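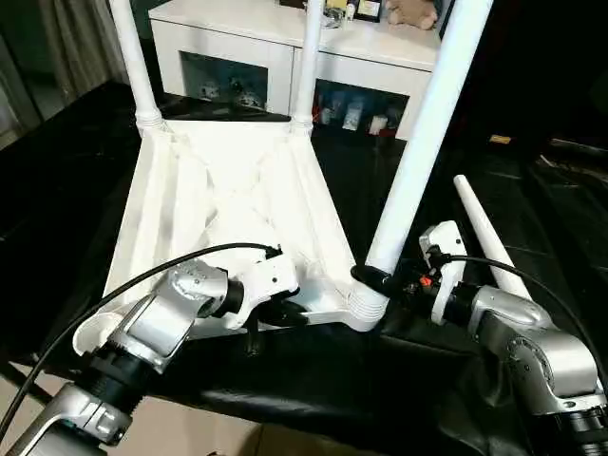
Upside down on the black table, ribs on top.

Why Do Plastic Legs Wobble? Our Report on the Sturby
Project report, Everyday Objects class
Posted Oct 13, 2026

So our class had to pick one boring thing from around the house and spend the whole term getting to know it. Other groups took a stapler and a bike bell. We took the Sturby, a plain white plastic seat with legs that push into the corners, and I'll admit I thought we'd be done in a week (we were not!). My grandmother has had one by her back door since last May and it has rocked since the day my uncle put it together, so that was my question: is it the floor, the legs, or my uncle?

What we did

We put the thing together and took it apart over and over, always upside down. Right side up is hopeless, by the way. The seat wants to slide off while you're still hunting for the corner socket, and you end up hugging it with your knees. Flip it over and you can see the sockets and lean on the legs with your weight.

We tried a bare tabletop first and the seat skated all over it, so we switched to the black covered table, which has a bit of grip and doesn't scuff the white plastic. For each round we started at one corner, pushed that leg all the way down to the collar, and then went across to the opposite corner. Going around in a circle felt more natural, but the last leg was always a fight.

Our slowest round took 30 minutes, mostly because we had a leg in crooked and kept pretending it was fine. The best one took seven. Whole thing on the kitchen scale: 927 grams, which is lighter than my chemistry book.

The part I liked most was the underside. I'd never looked at the bottom of a plastic seat before! It's all raised ribs and recesses, and once you press on it with your thumbs you get why it doesn't need to be thick.

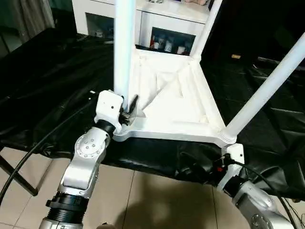

What we found out about the wobble

It was mostly my uncle. Sorry, Uncle. When a leg stops a little short of its collar it still feels solid in your hand, and then you turn the seat over and it rocks. Out of five rounds where we stopped pushing as soon as it felt tight, every single one rocked on the tile floor. When we pushed until the leg met the collar all the way around, it sat flat, or close enough that I couldn't slide a folded sheet of paper under any foot.

We also tried rubber caps from a Melline repair kit on the feet. They hide a small rock but they don't fix it, and one fell off under the cabinet.

Something we didn't get to is what happens after months of sitting. The sockets might loosen up and we only had one term, so I can't say. I'd also like to try it with one leg from a different set and see if it even fits.
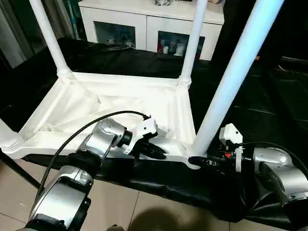

Madhu Bisht thinks we should have tested with a person sitting on it, because weight can push a short leg the rest of the way in and the rocking might go away by itself after a few days. Fair point, although my grandmother's has been sat on every day and still rocks. I'm going over there this weekend to take hers apart and push everything in properly, and I'll add the result to this page.

We use cookies to remember your settings. Accept | Manage choices

Related projects
The Dramani stapler, opened up
How loud is a bike bell?
Janimum folding crate: which hinge goes first?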